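Notes for the coaches' evening, Clullasside clubhouse
Slot is 12 minutes. Keep the questions for after.

## 1. Start

- Say hello, thank Charmaine Ngcobo for setting up the evening.
- I coach the under-11 girls. Before that I refereed for two seasons, which is where most of this comes from.
- Topic: throw-ins. Ask who practiced them this week. Wait for hands.

## 2. Why throw-ins

In June, Unathi Mahlangu and I went through our recorded matches from last season and wrote down what happened after each of our throws. We stopped at 200. We lost the ball within two passes on more than half of them. I had expected a bad number but not that bad.

Most of the losses looked alike. The thrower picks up the ball, looks down the line, everyone stands still, she throws it down the line, and the other team heads or kicks it back out. Then we get another throw and do it again.

Mention the Trirnamar away game. We lost 2-1 and the winning goal came straight from our own throw, level with our box. Precious Sibiya was in goal and will remember it.

## 3. What we changed

- Nearest player takes it. No waiting for the "long thrower" to cross the field.
- First look is backward or inside.
- One player comes short, one goes away, and they move at different times.
- The thrower steps back onto the field right after the throw. She is usually the free player.

(Slow down on the last one. Do it with chairs if there is room.)
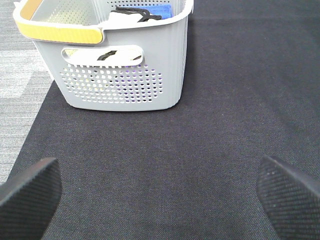 The drill needs one touchline, a square marked on the field, and six players: a thrower, three teammates, two defenders. The thrower has to find a teammate's feet or chest, step in, and get the ball back. If they keep it for four passes they score a point. Balls and bibs stay beside the thrower so the next one starts right away. Swap the thrower every two minutes. Put the defenders in on the second round if the players are new to it.

Common faults to call out:

- Back foot lifting. Referees at this age let it go, then one day they don't.
- Ball released in front of the face, so it drops at the receiver's knees.
- Receiver standing flat, facing the thrower, with a defender right behind her.

## 4. Defending them

Short section, skip if behind time.

Rodica Sârbu has her team mark the thrower. I was against it at first because it leaves someone free in the middle. Her answer is that under-11s can't throw that far anyway. We tried it against Mittal and they had almost no clean throws in the second half. I would not do it with older groups.

## 5. Close

- Ten minutes a week is enough.
- Annatjie Steyn has the drill sheet, one copy per team.
- Lollow have offered their side field for a joint session. Names to Charmaine before leaving.
- Questions. If someone asks about long throws into the box, say I haven't coached it and pass to Unathi.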